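Trolska Einbaubackofen, Serie 7
Montage- und Bedienungsanleitung

12 Mal geteilt · 3 Kommentare

4. Erste Inbetriebnahme

4.1 Voraussetzungen

Der Netzanschluss muss nach Abschnitt 3 durch eine Elektrofachkraft hergestellt und geprüft sein. Die Umbauschränke müssen ausgerichtet und verschraubt sein. Lüftungsöffnungen im Sockel und an der Schrankrückseite dürfen nicht verschlossen werden.

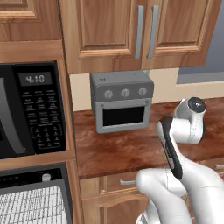
Bei Montage in einem Hochschrank der Baureihe Brarnen ist der Zwischenboden vor dem Einschalten auf festen Sitz zu prüfen. Die Befestigungsschrauben des Backofens sind handfest anzuziehen. Keinen Schlagschrauber verwenden.

VORSICHT: Das Gerät nicht am Türgriff anheben oder verschieben. Die Türscharniere können sich verziehen.

4.2 Uhrzeit und Grundeinstellungen

1. Sicherung einschalten. Die Anzeige blinkt.
2. Taste «Uhr» gedrückt halten, bis ein Signalton ertönt.
3. Stunden und Minuten mit dem Drehwähler einstellen und jeweils mit «OK» bestätigen.
4. Helligkeit der Anzeige wählen. Werkseinstellung: Stufe 7.

Hinweis: Nach einem Stromausfall muss die Uhrzeit neu eingestellt werden. Die übrigen Einstellungen bleiben gespeichert.

4.3 Garraum ausheizen

1. Verpackungsreste, Schutzfolien und Zubehör aus dem Garraum entnehmen.
2. Garraum mit einem feuchten Tuch und mildem Spülmittel auswischen, danach trocknen.
3. Rost und Backblech getrennt reinigen. Scheuermittel sind nicht zulässig.
4. Tür ganz öffnen und den Rost waagerecht in die mittlere Einschubebene führen, bis er hinten anliegt.
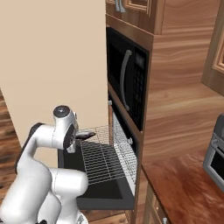

5. Rost zur Kontrolle bis zum Anschlag herausziehen. Er darf nicht kippen. Anschließend den Rost wieder entnehmen und die Tür schließen.
6. Betriebsart Ober-/Unterhitze und höchste Temperatur wählen. Eine Stunde heizen, dabei den Raum lüften.
7. Gerät ausschalten und bei geschlossener Tür abkühlen lassen.

WARNUNG: Garraum und Türscheibe werden heiß. Kinder fernhalten.

4.4 Störungen

Meldung E196: Temperaturfühler nicht erkannt. Gerät vom Netz trennen und Kundendienst verständigen.
Meldung E388: Tür nicht vollständig geschlossen. Dichtung auf Fremdkörper prüfen.

Ersatzdichtung: Bestell-Nr. 799, Lieferung über Leblanc.

Stand: 2. Sep. 2020
Redaktion: Yannick Pruvost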